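Grip faults in the August folding sessions: what we found and what changes
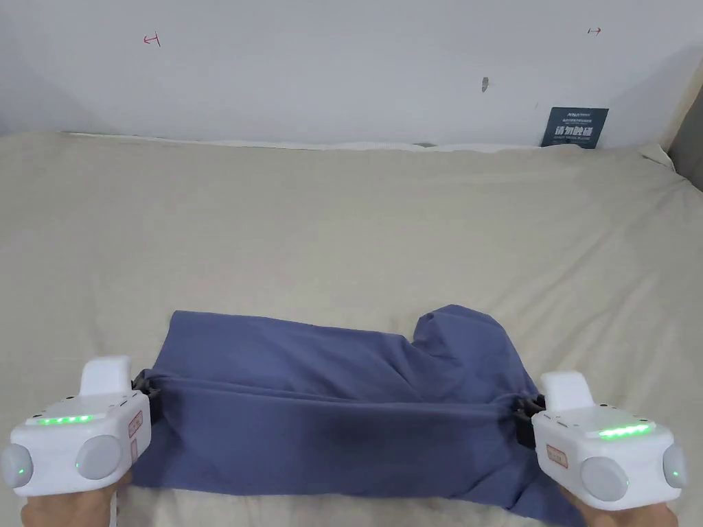

The grip fault that stopped the garment folding work for part of August has been traced, and most operators are back on their usual schedule. This item is for everyone who collects with the hand-held grippers, including people who did not see a fault themselves. The short version is that a gripper could report its jaws as closed while they were slipping, and the status lights gave no warning of it. The lights stay green, as they are on both grippers with the dark blue-violet cloth stretched between them, and green tells you only that the unit is powered and talking to the recorder. It has never told you anything about how well the jaws are holding. A lot of us had come to read it that way, me included.

How it was noticed

Jade Sutherland was reviewing folding episodes and saw that in some of them the cloth left one jaw before the recorded opening command. On video it looked like an ordinary release. In the jaw data the gap between the fingers had not changed. She flagged a handful and asked whether the operators had let go early. They had not. Pascual Sepúlveda then went through one full batch of 3,000 episodes and found 458 where the cloth moved out of a jaw that was logged as closed and holding.

Most of those were on thicker items: sweatshirts, lined trousers, anything with a folded hem. T-shirts were nearly clean. That pattern sent us in the wrong direction for a while, because it looked like a technique problem. Two people were asked to redo their practice set over it. They should not have been, and Rhonda Landry has spoken with both of them.

What the fault was

There were two causes and they made each other worse.

The first is the jaw pads. The current pads came in with the Lavoie refit, and the rubber on them picks up lint faster than the old ones did. A linted pad still closes all the way and still feels firm in the trigger, but it loses its hold when the cloth is pulled sideways. If you fold by stretching the garment between your hands and laying it over, which is how most of us were taught, you are pulling sideways nearly the whole time.

The second is in the Wanadard recorder software. When a jaw closes, the software decides whether it is gripping something by comparing the trigger position with the jaw gap. After that it stops checking until the trigger is released. So if the cloth crept out over the next few seconds, the record went on saying "holding." Thịnh La found this by clamping a strip of felt, pulling it out by hand with the trigger held down, and watching the log. It said "holding" with nothing in the jaws at all. He repeated it on every unit in the cabinet and got the same result.

Neither of these was checked when the refit was accepted. The acceptance test used a foam block, which does not creep and does not shed.

The safety part

Bad labels are annoying but they can be thrown out. The more serious matter happened on the Zondow bench, where the policy trained on this data runs on the two-armed robot.

The arms had a towel stretched between them. The left jaw lost it. The policy had seen plenty of episodes where a stretched cloth was labeled as held on both sides after one side was gone, and it carried on pulling. The right arm swung wide and struck the guard rail hard enough to bend the bracket. Manon Arsenault was outside the rail at the time, reaching for the keyboard, and hit the stop. She was not touched. The arm was inside its permitted area until the last moment, which means the software limits did not help.

We have filed this as a near miss. The rail did its job, but the keyboard stand was close enough that a person using it had an arm over the top of the rail. The stand has been moved back to the wall and the floor is taped. Please leave it there, even when the bench is powered down.

The arms are now limited to a lower speed for all cloth tasks, and a force limit stops both arms if the pull on either wrist drops suddenly. Manon has tested the force limit with a towel, a pillowcase and a pair of jeans, letting go of one side on purpose. It stopped every time. It also stops sometimes when nothing is wrong, mostly when a sleeve flips over. We are leaving it sensitive for now.

What changes for operators

Clean the pads before you start and again every 300 episodes. Use the blue tape first, then the damp cloth, then let them dry with the jaws open. Do not use alcohol wipes. They take the lint off well, but they harden the rubber, and we have already lost a set that way.

Do the pull check after cleaning. Clamp the felt strip, hold the trigger down, and pull sideways with a steady hand. If the strip moves, clean that pad again. If it moves a second time, put the gripper in the red bin and take another. Do not swap a pad yourself, since the screws on the refit jaws need a torque driver and two have been stripped already.

If cloth slips while you are recording, keep the recorder going, let the episode finish in whatever state it is in, and mark it with the slip button. Do not regrab and carry on as if it were a clean run. Several people have asked whether slips count against them. They do not. A marked slip is paid and counted the same as any other episode, and we need them — they are the only good examples we have of a jaw losing its hold.

Do not squeeze harder to make up for a bad pad. The trigger has a fixed end point and extra force goes into your thumb. Two operators reported sore thumbs during the same stretch of weeks, and the pads are the likely cause. If your hands hurt, stop and tell Rhonda that day.

What is being fixed

Wanadard version 2 checks the grip for as long as the trigger is held, and it logs a separate event when the gap changes under a closed jaw. Thịnh has been running it on one pair of grippers and it catches the felt test each time. It does miss very thin fabric, where the gap hardly changes whether the cloth is there or not. For silk and lining material we will have to keep relying on review of the video.

The new software can also flash the light strip amber when it detects a slip. We went back and forth on this. Some operators wanted it, and others thought a flashing light near the hands would make people jerk and spoil the fold. It will be switched off at first and we will ask for opinions once everyone has tried both.

Vustura is supplying a different pad with a shallow groove pattern. We have samples. They hold better with lint on them and a little worse when clean, and they leave faint marks on velvet. A decision is waiting on a longer wear test.

The older data

The 458 episodes in Pascual's batch have been relabeled by hand. Earlier batches recorded with the old pads look fine on a spot check, though the software problem was there all along, so they will be run through the new detector as well. Until that is finished, please do not train anything for the bench on folding data from before the fix. Training for simulation only is allowed.

If you remember a session where the cloth kept getting away from you and you put it down to a bad day, send Jade the session number. A rough guess at the date and the garment type is enough for her to find it. Spare felt strips and tape are in the top drawer of the gripper cabinet, and the slip button is covered in the updated operator sheet taped inside the cabinet door.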